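27 de septiembre de 2024 – banco de carga, sala Stutell

Ordenado el banco con Noreen. La regleta naranja queda en vertical, con el cable hacia arriba. Adaptador rosa de dos puertos: toma superior. El blanco de banda beige, a la derecha, sobre el tablero.

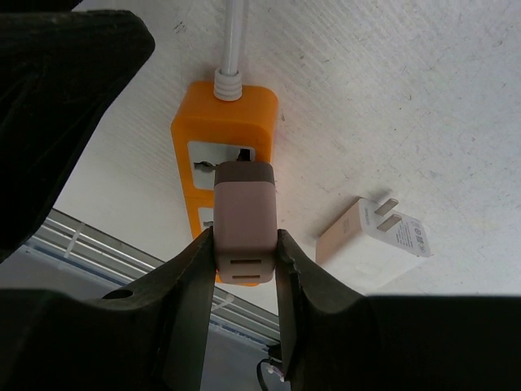

Musa pide anotar la corriente por puerto antes de cada serie – pendiente, falta el medidor de Peng. Las celdas de 3.900 mAh se cargan en lotes de 7, en puerto fijo. La 568 se aparta hasta que Tahira repita la medida de capacidad.

Ciclos previstos: 200. Revisar el apriete de las tomas el lunes. Etiquetas nuevas pedidas a Hernmont.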